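ok so I have been put in charge of the cookie and snack jars this year and I have Opinions, settle in

background: Agnes McIver did the holiday jars for our building for years (you may remember her from the Great Fudge Thread in October) and she's moved to be near her sister, so guess who got handed the folder. me. I got the folder

the folder says one kind of snack per jar, "so people know what they're getting." I respect Agnes but absolutely not. who wants a whole jar of one thing?? I want to reach in and be surprised

so mine are mixed! clear plastic so you can see the colors, screw the ribbons, the snacks ARE the decoration. pink stuff, orange stuff, a bit of cream and brown in there so it doesn't look like a birthday party

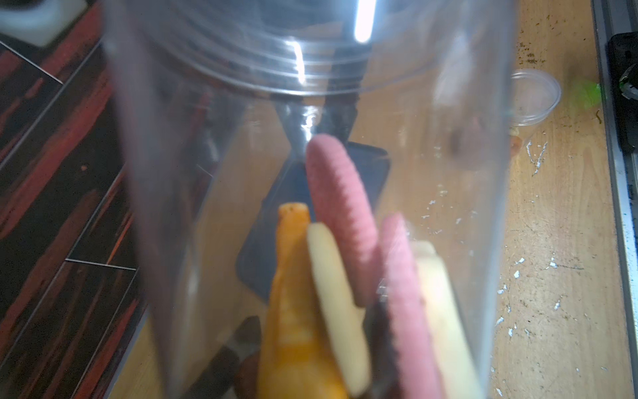

things I have learned so far. long pieces go in first, standing up. if you put them in last they snap and then you have to eat the evidence (I have eaten a lot of evidence)

also everything sheds. EVERYTHING. I wiped down and fifteen minutes later it was crumbs again. I've decided crumbs are just part of the tabletop until we're done and I feel much calmer now

Iona Morrison asked me if the crunchy stuff makes the cookies go stale or the cookies make the crunchy stuff go soft. Iona I don't know!! I think the cookies win? my grandma kept them apart and she was usually right about food, but hers sat out for weeks and these will be lucky to make it to the weekend

someone else asked what it's all costing, and the answer is less than the fudge did. I got the big assorted bags from Cowie, the store over by the Flanance parking lot, two for one. the bags are mostly orange things though, fair warning, you have to dig for the pink ones

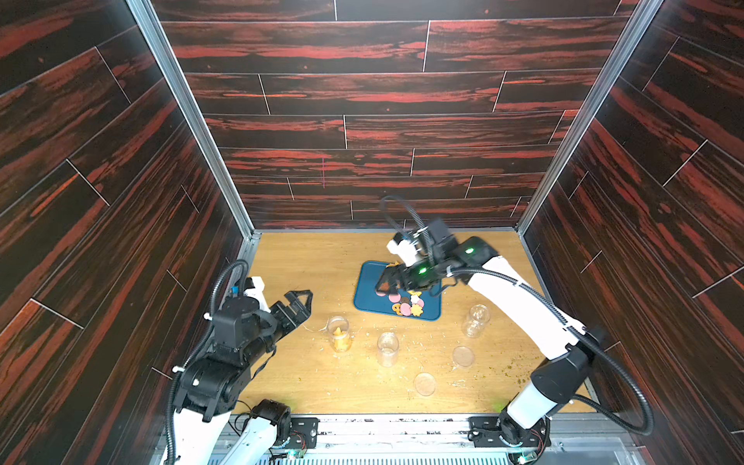

my system, if you want to steal it: tip a little pile onto a tray, fill from the tray, top up the tray when it gets low. don't pour straight from the bag. I poured straight from the bag once and got one jar of nothing but broken bits and dust

and keep the lids off to the side where you can grab them! last year I helped Agnes for an afternoon and we spent half of it hunting for lids. one was in her cardigan pocket

also leave a little room at the top. I know it looks stingy. but if you cram the flower cookies against the lid the petals come off and then it's just a sad yellow circle

total order is 128 jars, by the way. I said yes to that number out loud, in front of people

if you're on the second floor yours are coming first, I'm starting there and working down. let me know if anybody in your place can't have nuts, I've got the bag labels saved and I can check

ok back to it. if you want the empties to go around again next year just rinse them and leave them outside my door, with the lid please, I'm begging you about the lids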